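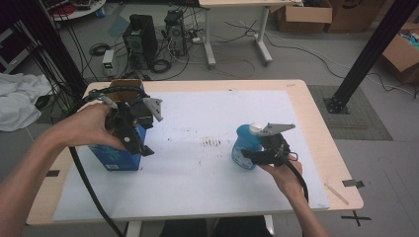 **How long should one demonstration be?**

Most good ones for the two-object task run between eight and fifteen seconds. If yours are over twenty, you are pausing too much between the grasp and the move, and the pauses will end up in the policy.

# Unit 4: Recording demonstrations with the hand-held grippers

Robot Learning Project, second-year lab section
Handout for the session on 27th January
Instructor: Tiina Aaltonen. Lab assistants: Vilho Oksanen, Ayodele Abubakar

Read sections 1 to 4 before you come. Section 5 is for the bench. Section 6 is the assignment.

## 1. Where we are in the course

In Unit 3 you drove the Jondik arm with a joystick and recorded joint positions. Several teams found that the joystick data was slow to collect and jerky when replayed. In this unit no arm is used during recording. One person holds a gripper in each hand and does the task directly. We record the pose of each gripper and how far its jaws are open. The arm only comes back in Unit 6, when we replay and later train.

The vocabulary for this unit:

- **Episode**: one recording, from the start signal to the stop signal. One attempt at the task, including the return to the start pose.
- **Pose**: position plus orientation. Three numbers for position, four for orientation (a quaternion).
- **Jaw width**: distance between the jaw tips. The log stores it in millimeters.
- **Reset**: putting the objects back before the next episode.
- **Operator**: the person holding the grippers.
- **Logger**: the person at the keyboard.

## 2. What gets written to disk

Each episode is a folder with three files. The log runs at a fixed rate, and left and right share a clock.

| File | Contents |
|---|---|
| `left.csv` | time, pose, jaw width |
| `right.csv` | time, pose, jaw width |
| `notes.txt` | operator, object set, success or fail, one line of comment |

Write `notes.txt` right after the episode. Last year Team Grumavstead filled theirs in at the end of the afternoon and had to throw out most of a session, as they could no longer tell which runs had been failures.

Times are in seconds from the start signal. Positions are in meters in the table frame. The origin is the front left corner of the table as the operator sees it, x to the right, y away from the operator, z up. If your z values are negative, your calibration is off. Stop and redo it.

The jaw width does not go to zero when you hold something. A closed gripper with a box in it reads the thickness of the box. People have written code that waits for zero and then wondered why no grasp was ever detected. To find a grasp, look for the width dropping and then staying flat for at least 400 milliseconds.

## 3. The task

There are two objects on the board, one for each hand. One is a cardboard box and the other is a bottle. Each object has a start zone and a goal zone. Both have to be standing upright in their goal zones at the end.

Order of events in one episode:

1. Both grippers at the start pose, jaws open.
2. Logger says "go" and starts the recording.
3. Operator grasps both objects. They may be grasped at the same time or one after the other, but pick one way and keep to it for the whole set.
4. Operator moves both objects to the goal zones and releases them.
5. Both grippers back to the start pose.
6. Logger stops the recording and writes the note.

A dropped object is a fail. A tipped object that you stand up again is also a fail for this assignment, though you should keep the recording. We will use the recoveries in Unit 7.

## 4. Why two hands make it harder

With one gripper, the only thing to learn is where it goes. With two, the timing between them matters as well. If one episode has the left hand leading by half a second and the next has the right hand leading, a simple model will average the two and do something in between that you never showed it. On the single-arm task in Unit 3 you could get away with loose habits. You can't here.

There is also the problem of the hands crossing. Keep each hand on its own side of the board. The two Jondik arms cannot reach past each other the way your arms can, and a path that crosses the middle will be rejected by the collision check at replay. Vilho has a script, `check_cross.py`, that flags these. Run it after the first ten episodes, before you have recorded the rest of the set the same way.

Cardboard boxes give when you squeeze them. Use as little force as will hold the box up. If the box has gone soft at the sides, ask for another one from the shelf and write the change in the notes, because the jaw width will be different from that point on.

Bottles turn in the jaws if you grip them high. Grip near the middle. Approach level, so that both jaws touch at the same moment.

## 5. At the bench

**Before recording**

- Sleeves up past the wrist.
- Tape the board down if it slides. Do not move the black tape marks on the table or the floor.
- Cables should hang free from the grippers. Leave enough slack to reach the far edge of the board without a tug.
- Power on in this order: tracking, left gripper, right gripper, logging computer. Other orders sometimes swap left and right.
- Close and open each gripper fully, twice. The width on the screen should follow.
- Record one test episode and plot it. Look at the plot before you go on.

**While recording**

- Operators change every 20 minutes. Tired hands drift, and it shows in the height of the release.
- Keep the plates on top of the grippers clear. Don't rest a thumb on them.
- Nobody leans over the table during an episode.
- Vary the start position of each object within its zone. Do not vary anything else in the first set.

**Afterward**

- Copy the session to the course drive under `unit4/team/operator`.
- Grippers go back on their stand with the jaws open.
- Power off in reverse order.

### Common faults

*The width reads a constant value.* The plug at the gripper end has worked loose. Push it in and restart the logger. Delete the episodes since the last good plot.

*The pose jumps.* Usually something is between the gripper and the tracking. Move slower through that area and see if it repeats. If it does, call Ayodele.

*Left and right are swapped.* See the power-on order. If you notice it after the session, you can rename the files, but you must also say so in `notes.txt`. Renaming without a note costs marks.

*The logger says 4000 rows for an eight-second run.* That is correct. The rate is 500 per second. You will thin it out in the assignment.

## 6. Assignment 4

Work in your usual teams. Each team records one set of 60 episodes, shared evenly among the members, all on the same object pair.

**Part A (recording, 10 points).** Hand in the full set, fails included. Sets with no fails at all will be asked about in the review.

**Part B (processing, 15 points).** Write a script that:

- reads an episode folder,
- reduces it to 50 rows per second,
- finds the grasp and release time for each hand,
- prints episode length and the time gap between the left and right grasp.

Do not simply take every tenth row of the quaternion columns without checking the sign. A quaternion and its negative are the same rotation, and the log flips between them. Fix the signs first.

**Part C (short report, 15 points).** Two pages at most. Include a plot of the left-right grasp gap across the set, colored by operator. Say which operator was the most consistent and what they did differently. Pick out the three episodes you would remove before training, and give a reason for each.

Vilja Kettunen's report from last year is on the course page as a model for Part C. Her plot labels are worth copying. Her quaternion code has the sign bug, so don't copy that.

The bench booking sheet is on the door. Two-hour slots, one per team until everybody has had one. Teams Lamrani and Plolport share object set B, so please don't book slots next to each other.

## 7. Reading

- Course notes, chapter 5, sections on rotation and time alignment. Skip 5.4 for now.
- Heikki Hakala's lab notes on calibration, first two pages. The rest covers the old table.

## 8. Questions to think about before Unit 5

1. You have two operators. One is fast with a few fails, the other slow with none. Whose data would you train on first, and what would you check before mixing them?
2. Suppose the board is moved a little to the right after calibration. Which columns are now wrong for the task, and could you correct them afterward?
3. The recordings hold no images. What can the replayed arm not do as a result?

We will start Unit 5 with question 2, so bring a sketch.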